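# Learning to Clear a Table from Hand-Held Gripper Recordings

Project report, Varnulix group, 22/02/2023 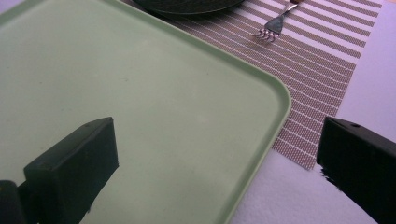
## Goal

We wanted to know if a policy trained only on hand-held demonstrations could learn to clear a place setting onto a tray. The items are a fork and a plate, and the setting includes a striped placemat and a green tray. A person does the task with the gripper in hand, and the camera on the tool records what the fingers are doing. No robot arm is needed until testing.

## Data

We recorded 200 demonstrations in the Tusstead lab, starting in November. Tray position and angle were changed between recordings. In many of them the tray overlaps the placemat, so its rim crosses the stripes. We kept these because people set tables that way.

After trimming idle time at both ends, we cut the recordings into 2,692 short clips. Clips with a tracking dropout were thrown away before this step and are not in the total.

## Method

The policy takes the current camera view and the gripper opening, and predicts the next short stretch of motion. We trained 2 versions:

- **Bozsik**: camera view only
- **Gotberg**: camera view plus the last few gripper poses

Both used the same clips and the same training settings. Each was then run on the arm for 15 trials with the same list of starting layouts.

## Results

Gotberg finished more trials than Bozsik. The difference was almost all in the fork step. Bozsik often closed too early, with the fingers still above the tines, and then moved to the tray with nothing in them. Gotberg made this mistake less often, but it was slower on the approach and sometimes stopped over the tray rim.

The plate step was weak for both. When the camera is low over the tray, only a small part of the plate may be in view, and neither version reliably backed up to find it.

## Limits

All recordings used one table and one kind of light. The trial set is small, so we do not claim a success rate beyond these layouts. We also did not test a tray of a different color, and the policy may be using the green to find its drop point.

## Next steps

1. Record again with at least one other tray and a plain placemat.
2. Add demonstrations that start with the plate out of view.
3. Rerun both versions on the old layouts before trying new ones.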